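Subject: Re: Shared membership with Rolthorpe: thoughts?

Mirjam Mulder wrote:
> The Rolthorpe offer looks good to me. One card, both gyms,
> $44 a month, and Letatley members keep their old class times.
> I'd like us to say yes before the end of April.

Mirjam, I'd like to see the small print first. We pay $31 now, and the extra buys a pool most of us will never drive to. Their flyer says "up to 100 classes a week." Up to is doing a lot of work there — I looked at their schedule and half of it is the same spin class at different hours.

Also, who pays for gear under the new deal? The letter says "shared upkeep" and stops. Floor stuff gets used hard:

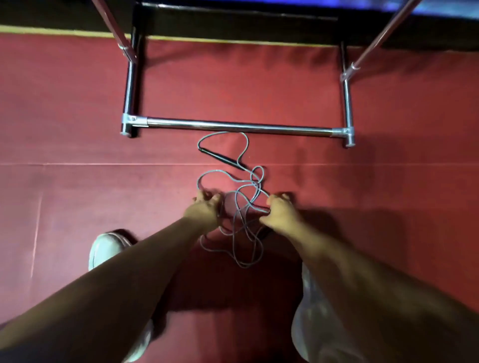 Jump rope in a tangle, red mat

Rolthorpe quotes $1,984 a year as our part of upkeep, with no list behind it. Hendriks charged us $271 for the last service visit and sent an itemized bill. I don't see why a bigger gym can't do the same.

As for keeping class times, I read that line three times and it covers the first season only. After that it's "subject to review." I've been through one of those reviews, at Preria, and lost my evening slot.

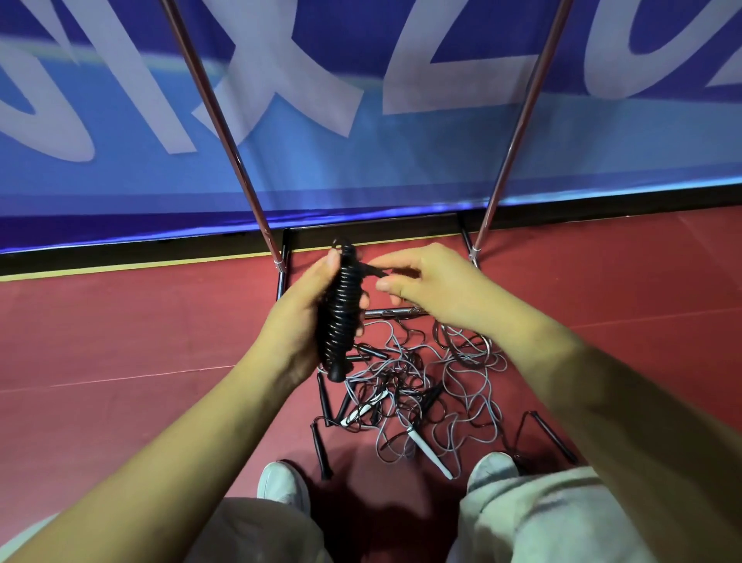 What I'd ask them before any vote

1. The gear list, in writing.
2. Class times for a full year.
3. What it costs to leave.

If they answer all three I'll read it again. Until then I'm a no.

Nele Brouwer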